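Pre-Run Safety Checklist, Two-Arm Mobile Build
Nadov Shared Workshop, Bay 3
Revised February 2020. Comments left in on purpose, so please stop deleting them.

Complete before every powered run, including the ones you have decided don't count as runs. Initial each line. A tick is acceptable. A smiley face was accepted once and will not be again.

SECTION 1. BASE AND POWER

1.1 Wheels chocked until the operator calls "free."
OK. Chocks are the two yellow ones. The paperback wedged under the left rear wheel has been returned to the break room shelf.

1.2 Battery strapped, both buckles closed.
OK after second look. One buckle was closed in the sense that its two halves were near each other.

1.3 Main fuse matches the label on the fuse holder.
OK. Label rewritten in permanent marker. The old one had been done in pencil, by an optimist.

1.4 Battery voltage noted in log before and after.
Before: yes. After: see the log, where the "after" column has been blank since September.

1.5 Charger unplugged from the robot before the wheels are freed.
OK. The dent in the bench leg is there as a reminder and need not be repaired.

SECTION 2. EMERGENCY STOPS

2.1 Red button on chassis cuts both arms and base.
OK. Tested with arms raised, foam mat underneath. They come down at the speed you'd expect of something heavy with no further interest in the job.

2.2 Wireless stop in the hand of a person who is not driving.
OK. "In the hand" means in the hand. A jacket pocket on the other side of the bay is a different place.

2.3 Wireless stop tested at full length of the bay.
OK at the roll-up door. Not OK behind the bandsaw. Nobody holding the stop stands behind the bandsaw.

2.4 Loss of signal stops the base within one second.
FAIL, then OK. The Gudeta receiver was holding its last command with touching loyalty. Timeout setting corrected and saved, and then saved again by someone who knew where the save button was.

SECTION 3. ARMS AND GRIPPERS

3.1 Shoulder bolts at torque, paint marks lined up.
OK left. Right side had one mark out by a hair. Retightened, re-marked.

3.2 Cables clear of the elbow through full travel.
OK. Zip tie tails trimmed flush. If you trim them at an angle you have made a small knife, and it will find the back of my hand.

3.3 Gripper force limit set to 50 in software, both sides.
OK. Somebody had the right one at 207. I asked what was being gripped. The answer was "nothing yet."

3.4 No loose objects on or near the arms at power-up.
OK. Removed: one hex key, one cup.

3.5 Arms return to the tucked position on command from any pose.
OK from 8 test poses. The ninth was proposed by a bystander and declined.

SECTION 4. DOORWAYS AND PASSAGES

This section is new. It exists because the build is meant to work in a house, and houses are full of doors, and the first door we tried in real life now has a strip of duct tape on it. Until further notice every doorway routine is run in simulation before it is run in the bay.

4.1 Simulation run completed on the same software version that is loaded on the robot.
OK. Version numbers read aloud by two people, which felt silly and caught a mismatch.

4.2 Both arms accounted for before the base moves toward an opening.
See comment. In the sim house the approach to the corridor has an open door on either side, white on the left and gray on the right, and the arms go in first. The right gripper ends up directly beside the edge of the gray door. A simulated door costs nothing. The one in the bay belongs to the landlord.
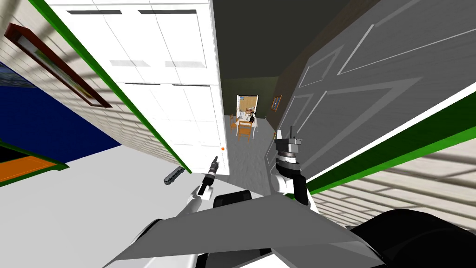

Renata Malinowski would like it noted that clearance at the gripper is the wrong thing to be checking by itself. Her view is that the elbows swing wider than the hands when the base turns, so a gap that looks fine going straight in can disappear the moment the robot corrects its heading. She wants the tucked position made mandatory for any doorway, and she wants it written down where people will read it, with the line about the landlord taken out.

The first two requests are granted. Item 4.3 is hers.

4.3 Arms tucked before entering any doorway, and kept tucked until the base is fully through.
OK in simulation, three runs. In the bay, one run at walking pace with the stop held at the ready and everyone being unusually polite.

4.4 Base level before approach. Check the floor for ramps, mats and thresholds.
OK. The rubber mat by the sink counts as a threshold. So does the extension cord, which should not be there in the first place (see 5.2).

4.5 Doors fixed open with a proper stop before any pass.
OK. A foot is not a proper stop. The owner of the foot agrees.

4.6 Person check: no one in the passage or in the room beyond it.
OK. Look through to the far end, and then walk through and look again. Anyone sitting at a table in the next room counts as a person, however quiet they are being. The same goes for simulated people. If the software will drive at one of those, I would like to hear about it at a desk.

4.7 Speed cap on during doorway passes.
OK. Cap is tied to the doorway routine now, so it no longer depends on anyone's memory or mood.

SECTION 5. THE BAY ITSELF

5.1 Tape line on floor complete, spectators behind it.
OK. Tape renewed. Leaning over the line is crossing the line.

5.2 No extension cords across the drive area.
FAIL. Cord removed. Cord was back after lunch. Removed again and coiled on the hook with a note that I'm told was "a bit much."

5.3 Extinguisher in date and reachable without climbing over anything.
OK. The crate of Busance motor housings that used to live in front of it now lives under the bench.

5.4 Safety glasses on everyone inside the tape.
OK. Reading glasses are for reading.

5.5 Phone numbers on the wall are current.
OK. The second number used to be a sandwich shop. They were nice about it.

SECTION 6. AFTER THE RUN

6.1 Wheels chocked, main switch off, key out.
OK.

6.2 Grippers opened and left empty.
OK.

6.3 Anything touched, scraped or bumped is written in the log, however small.
Mostly OK. "Slight kiss with cabinet" is not an adequate entry. Which cabinet, which arm, how fast.

6.4 Sim and bay results compared and differences noted.
Open. Carried over to the next sheet. The Skilbridge laptop has the sim logs, and the Skilbridge laptop is updating.

ITEMS OUTSTANDING

2.3 Stop range behind bandsaw. New antenna ordered.
4.2 Line about the landlord. Under review by the person who wrote it.
5.2 Cord. Ongoing.
6.4 Log comparison, as soon as the laptop is ready.

Cleared for slow runs only, doorway routine in simulation until 6.4 is closed. Sheet goes back on the clipboard, and the clipboard goes back on the nail by the light switch.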